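## Teaching the arm to pick from a messy bin

Picking from a neat row is the warm-up. Now comes the fun part! For the Risance challenge, our club has to empty a bin of blocks lying any which way, and this is the routine that finally got our team there. Give yourself a whole Tuesday session for it.

1. Clamp the bin to the table before you teach anything. If it slides, every point you saved is junk.
2. Put the arm in manual mode, at low speed, with one person on the pendant and everybody else back.
3. Teach a safe point well above the walls. We call ours `HOME_2`.
4. Jog down over one block and turn the wrist until the fingers line up with its short sides. Take your time here (really!).
5. Watch the cable loop at the wrist whenever you rotate. If it pulls tight, unwind and come around the other way.
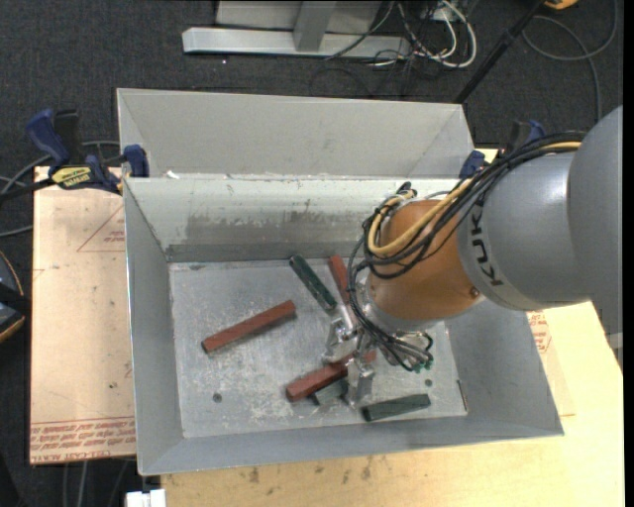

*Gripper down in the bin, red and green blocks at all angles.*

Blocks that cross each other are the tricky ones. Always take the top one first, and close the gripper slowly so it doesn't shove its neighbor into a wall. Our best run so far is 168 seconds, down from 335, and most of that came from picking a better order!

Loan Đoàn keeps the Gokari starter program in the club folder. Copy it, rename it with your team name, and leave lines 1 to 9 alone: those are the speed limits.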